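Home > Crafts and Making > Sewing and Textiles

Quilted pouches as leaving gifts: how do I stop them going flat?

Karkwood
Posted 21 March 2025

I've caught the sewing bug in a big way! I started making little padded pouches in November and now I can't stop. A friend is moving abroad and I want to give her a set of them for keys, earbuds, hair grips and so on. My trouble is that they look lovely and plump on the ironing board, then the wadding sinks and the corners go all sad. I'm using plain white cotton with polyester wadding and a 19 cm zip. Do I need thicker wadding, or am I sewing it wrong? I'd also love ideas for packing them so they don't get squashed in the post.

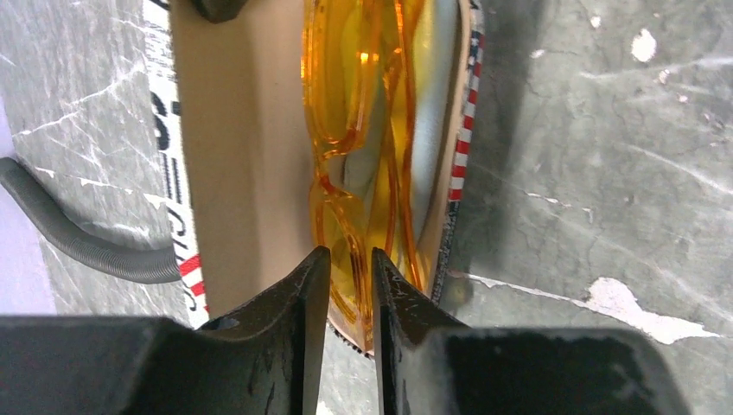 My budget is small, so I'd love to keep the packing cheap too. I've been hoarding boxes for months and have a drawer full of plain tan card, the same sort of colour inside as this one, which I'd happily use if it's stiff enough. Any tips at all would be brilliant, I read every reply!

3 replies

Silviu Mihăilă

Oh, you're going to love this once you crack it. Thicker wadding helps a bit, but the big change for me was cutting it 5 mm smaller than the fabric all round, so it stays out of the seam. Bulky seams pull the sides in and that's where your sad corners come from. Clip the curves every centimetre or so, turn it through gently and push the corners out with a blunt knitting needle (not scissors, I've wrecked two that way).
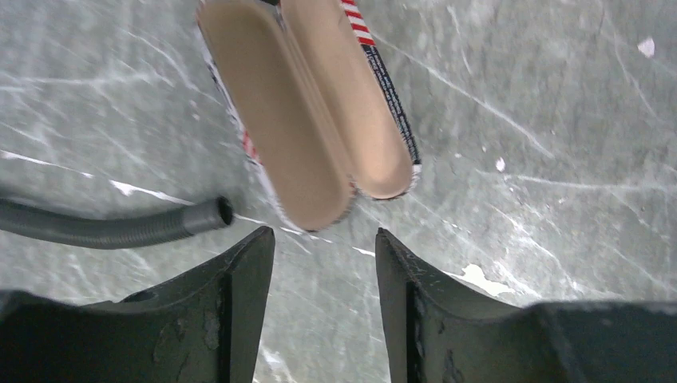
Tan card with rounded ends

Round your corners off as well! I draw round the bottom of a glass. Rounded shapes hold their puff far better than square ones, and a busy print hides any wobbly stitching. Lettering is great fun, especially if you let the words run in different directions.
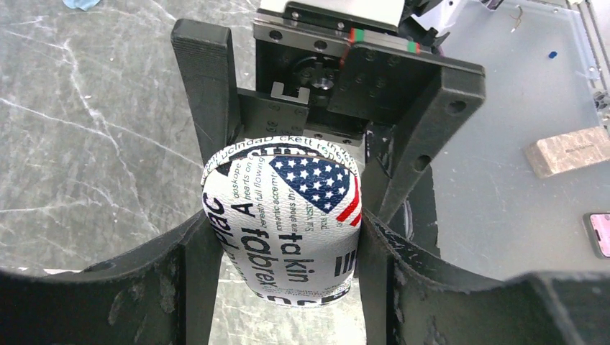

Packing them for the post

Stuff each pouch with a rolled-up sock or some tissue, then use a box with a finger's width of space all round. Plain card is fine if it doesn't bend when you press the middle. Don't use a padded envelope, they get flattened under everything else. I weighed my last parcel at 504 g on the kitchen scales, so do check yours before you tape it up, as a few grams can tip it into the next price band.

Nzioka

Just iron it less. Steam kills polyester wadding.

Tiseder

Agree with Nzioka about the iron, but cotton wadding takes heat much better if you can get hold of it. It's flatter to begin with, so I use two layers and quilt them together with lines 3 cm apart before cutting out. It sounds like a faff and it's the bit I enjoy most!

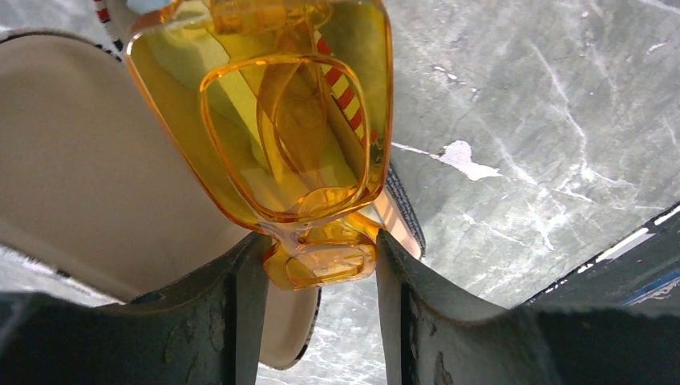 The other thing I'd try is a walking foot, if your machine takes one. It feeds the top and bottom layers at the same speed so you don't get that creeping fold near the zip. Lengthen your stitch a little too, 3 or 3.5 is about right for padded layers. Please come back and show us the finished set, I'd love to see them.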